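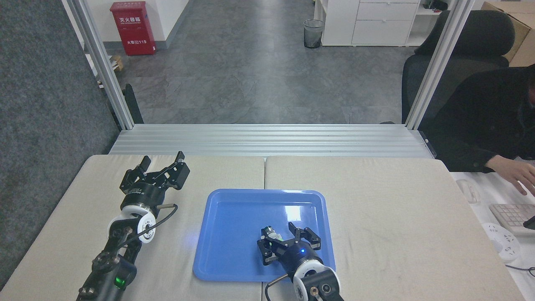 Setting up your sorting station takes less time than you'd think, and it makes every job that follows so much more pleasant! Before you open the Jestadex parts kit, get your surface ready. Two small tables pushed together are fine, and a plain beige cloth over each one keeps little cylindrical pieces from rolling off. A shallow tray with a raised rim, like the blue one set across the seam between the tabletops, gives you one place to put everything down. It can sit more on one table than the other as long as it lies flat.

Section 5. Preparing the Surface and Tray

1. Clear both tables and push them together until the edges touch.

2. Lay a cloth over each table. A few wrinkles are fine, but flatten any fold that ends up under the tray.

3. Set the tray down and press each corner lightly. If it rocks, slide it 2 inches to the left or right and try again.

4. Turn on your work lamp. Glossy trays throw back a bright streak, so move the lamp until you can read the part labels comfortably.

5. Place the small capped parts in the tray one at a time. No pouring, please!

Note: The kit holds 24 parts. Check them against the card in the lid before you move on to Section 6.

Note: Ikhsan Ginting of our Zerberg workshop likes to lay all the caps facing the same way. Try it, it's a lovely little habit and you'll spot a missing cap right away.

CAUTION: Do not lean on the tray rim. Keep drinks off both tables.

CAUTION: Lift the tray with both hands, and never carry it with more than 10 parts inside.

Cleaning: Wipe the tray with a soft damp cloth and let it dry. Shake the table cloths out before you fold them.

Revised 25/03/2015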